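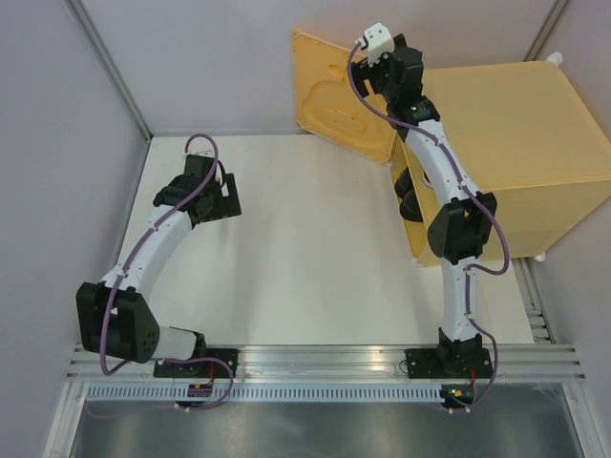
Armário infantil de plástico

O armário infantil de plástico é um móvel de arrumação de pequeno porte, fabricado em material moldado e destinado a guardar brinquedos, loiça de brincar, roupa de boneca ou material escolar. Distingue-se do armário doméstico comum pelas dimensões reduzidas, pelos cantos arredondados, pelas cores vivas — o amarelo, o vermelho e o azul são as mais frequentes — e pela ausência de vidro e de arestas metálicas. Em Portugal é também chamado arca de porta, quando assenta diretamente no chão, ou simplesmente armarinho.

Construção

O corpo é normalmente uma caixa formada por painéis lisos que encaixam uns nos outros. As junções ficam nos cantos, onde muitos modelos levam tampas ou cantoneiras de cor contrastante, quase sempre brancas. Estas peças cobrem os topos dos encaixes e, em certos modelos, servem também de pé. Perdem-se com facilidade nas mudanças de casa, e é comum encontrar armários usados a que falta uma ou mais.

Os painéis podem ser de parede simples ou de parede dupla. Os primeiros são mais leves e cedem quando se carrega no tampo; os segundos, obtidos por sopro, têm ar no interior e suportam melhor o peso de uma criança que se apoie neles. O tampo é plano na maioria dos casos, o que permite usá-lo como mesa de apoio.

Porta

A porta é a peça mais trabalhada do conjunto. Costuma ter um rebordo saliente a toda a volta, que lhe dá rigidez, e uma ou mais cavidades moldadas na face interior. As cavidades grandes, curvas ou ovais, reforçam o painel sem aumentar a espessura. As pequenas servem muitas vezes para alojar o fecho ou para abrir espaço aos dedos, embora a função varie de fabricante para fabricante e nem sempre seja evidente.

A dobradiça pode ser moldada com o próprio painel ou constituir uma peça à parte, presa por pressão. As dobradiças separadas são mais fáceis de substituir. A abertura ultrapassa em geral o ângulo reto, e por isso convém deixar espaço livre ao lado do móvel quando este é encostado a uma parede.

História

Os primeiros armários deste género vendidos na Europa Central eram cópias simplificadas de móveis de cozinha em madeira. A oficina Zikamside, dirigida pelo desenhador Botond Mészáros, abandonou essa imitação e passou a fabricar caixas sem gavetas fingidas nem puxadores pintados. O seu modelo Urano tinha uma única porta, 2 prateleiras amovíveis e um corpo inteiramente amarelo. Foi vendido desmontado, em embalagem plana, e a folha de instruções cabia numa só página.

A concorrente Presix respondeu com uma linha modular em que até 3 caixas podiam ser empilhadas e unidas por pinos. O sistema teve boa aceitação em jardins de infância, mas os pinos partiam com o uso e foram retirados do catálogo. A série Kruger, posterior, voltou à caixa isolada e acrescentou uma ranhura traseira para fixação à parede.

A educadora norueguesa Randi Lie dedicou ao tema um pequeno estudo sobre arrumação em salas de atividades, no qual observou 32 móveis baixos em uso diário. Concluiu que as crianças arrumavam mais depressa nos armários com porta do que nas caixas abertas, mas misturavam mais os objetos lá dentro.

Utilização

O conteúdo habitual inclui peças pequenas e de formas irregulares: tachos e pratos de brincar, bolas, frutas de plástico, blocos. Os objetos redondos tendem a rolar para junto da abertura e a impedir o fecho da porta, problema que se resolve com um cesto baixo ou com um pano no fundo. Os artigos pesados colocam-se na parte inferior.

Nos quartos partilhados, o armário é por vezes virado de lado ou posto em ângulo, de modo a separar zonas. Fora de casa resiste à chuva, mas o sol prolongado desbota a cor e torna o plástico quebradiço.

Limpeza e conservação

A limpeza faz-se com água morna e detergente neutro. O pó acumula-se sobretudo nas cavidades da porta e debaixo do rebordo, onde uma escova de dentes velha chega melhor do que o pano. Os produtos abrasivos riscam as superfícies lisas. Os riscos de caneta saem em geral com álcool — deve experimentar-se primeiro numa zona escondida.

Ver também

Arca de brinquedos
Cozinha de brincar
Dobradiça
Moldagem por sopro

Última revisão: 24/03/2025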